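**Clemon Slider vs Sarkano Gallery on a small shop site?**

**pixelmoth**
Okay so I've got 39 product pages and I want one slider plugin for all of them. Clemon looks gorgeous (those fade effects!) but the free version stops at 2 sliders. Anyone running it with the Tang theme?

**dottie_w**
I am! Works fine, but turn off lazy loading in the theme or the first slide comes up blank.

**hexbucket**
I'd skip it. Clemon added 82 KB of scripts to every page on my site, even pages with no slider. Sarkano only loads where you put the shortcode.

**dottie_w**
There's a checkbox for that under Advanced, hex. Been there since the December update.

**hexbucket**
Well, it should be on by default then. And Sarkano keeps my captions when I swap a picture. My test slide, default settings, no tweaking: 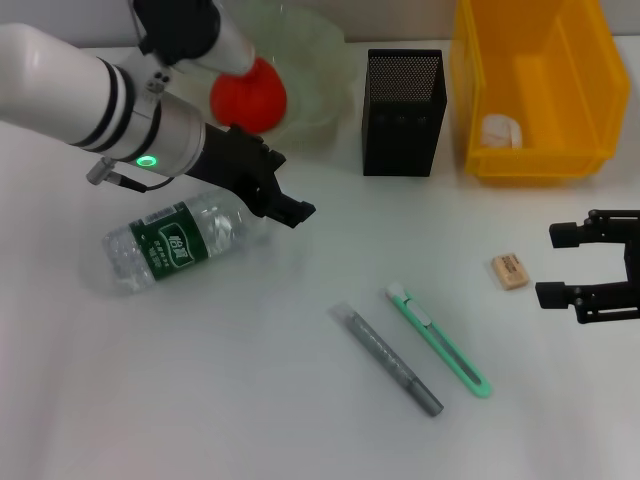

Took me one shortcode and I never opened the CSS. Clemon wanted me to pick a layout, a skin and a "mood" first, whatever that is.

**pixelmoth**
Ha, I kind of like the moods. Does Sarkano do swipe on phones?

**hexbucket**
Yep, set the threshold to 30 or it jumps around.

**pixelmoth**
Cool, trying both on my staging copy tonight.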